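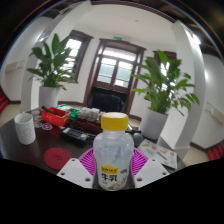

Software for robot arms tends to be judged by what the arm does in front of visitors. Nhyira Frimpong, who leads the perception and planning group at Senenura, would prefer that it be judged by its logs. In an interview at the company's Givcombe office in January, Frimpong discussed the group's work on Wolura, the software that turns handheld gripper recordings into policies a robot arm can run.

Frimpong joined Senenura when the group consisted of two engineers. It now has 10, and most of them work on the stages between a raw recording and a training set.

"People ask first about the model," Frimpong said. "The model is a modest share of our code. The larger share decides which recordings are fit to learn from, and keeps a record of why."

Each recording enters Wolura as wide-angle video with motion data. The software first estimates the path of the gripper through the room. According to Frimpong, ordinary furnished rooms are well suited to this step. Window frames, door trim and the edges of furniture give the tracker fixed features to hold on to, while a bare wall at close range gives it very little.

"We had a period when we recorded mostly in a plain test cell, and tracking was lost in many of the sessions," Frimpong said. "When we moved to rooms that people use, with tables that had things on them, the loss rate fell. Bright windows remain difficult. The exposure changes as the gripper turns toward them, and for a few frames the tracker has to rely on the motion sensor alone."

The current training set holds over 3000 accepted recordings. A recording is accepted when the tracked path closes within tolerance, the finger opening can be read throughout, and the grasp can be assigned to an object. Recordings that fail are kept in a separate store with the reason attached, and the group reviews them whenever the tracker is updated.

Asked which objects cause the most trouble, Frimpong named translucent containers. "A frosted bottle takes on the color of whatever is behind it. The segmentation will often find the cap and the label and lose the body between them. Our planner needs the body, as that is where the fingers close."

Version 3 of the planner addresses this by fitting a simple upright shape between the parts that have been found with confidence. The fit carries an uncertainty value, and the controller widens the approach when that value is high. Frimpong described the method as conservative and said that it costs some speed.

The motion planner itself is called Escobar. It runs as a separate process from perception, and the two exchange only timestamped messages. Frimpong considers this separation the most useful decision the group has made, although it was unpopular at first.

"It means that any run can be replayed at a desk," Frimpong said. "An engineer can take the messages from a failed grasp, change one setting and see what the planner would have commanded. Before that, we argued from memory."

Work for the coming months includes a faster review tool and better handling of cables lying near a target object, which the planner currently treats as solid obstacles. Frimpong declined to give a release date for either item.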